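Nappe enduite Rernura, motif feuillage
Réf. 2265 — vendue au mètre, largeur unique

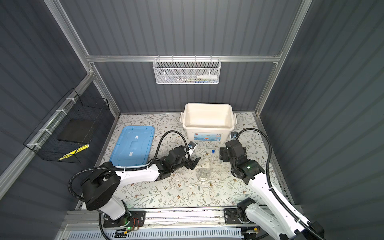 Il existe deux sortes de foyers : ceux qui repassent leurs nappes et ceux qui lisent cette page. La Rernura est un coton enduit mat, tissé et imprimé dans notre atelier de Valtville. Un coup d'éponge, et le café de ce matin rejoint celui d'hier dans l'évier.

Le dessin est signé Shiela Umali, qui a redessiné trois fois les feuilles avant de se déclarer « à peu près pas mécontente ». Le fond clair pardonne les miettes. Il pardonne moins le curcuma, la betterave et le stylo-bille des enfants, pour lesquels nous recommandons le savon noir, puis la résignation.

Caractéristiques
Support : coton
Enduction : acrylique mate, une face
Largeur : 140 cm
Poids : 230 g/m²
Coupe : au mètre, bords francs, sans ourlet
Coloris : Feuillage clair (Feuillage nuit épuisé, retour en février)

Entretien
Eau tiède, savon doux, chiffon. Pas de machine, pas de sèche-linge, pas de javel. Le fer est toléré sur l'envers, à basse température, pour les lecteurs de la première catégorie qui se seraient égarés ici. À la réception, les plis du colis disparaissent en deux jours, à plat. Les plats sortant du four demandent un dessous-de-plat — le modèle Ultton en liège va très bien, et c'est nous qui le vendons, vous l'aurez deviné.

Combien commander ?
Mesurez la table, ajoutez 20 cm de tombant de chaque côté, puis arrondissez vers le haut. Le métrage est livré d'un seul tenant jusqu'à 12 m. Au-delà, écrivez-nous, nous sommes curieux de voir la salle à manger.
Pour une table ronde, la découpe est à votre charge. Le patron Sison, à télécharger avec la notice, évite le plus gros des dégâts.

Livraison et retours
Expédition sous trois jours ouvrés, en rouleau à partir de 2 m. Les coupes au mètre ne sont ni reprises ni échangées, sauf défaut. Échantillon A5 envoyé contre un timbre.

Fiche mise à jour le 2021-10-21.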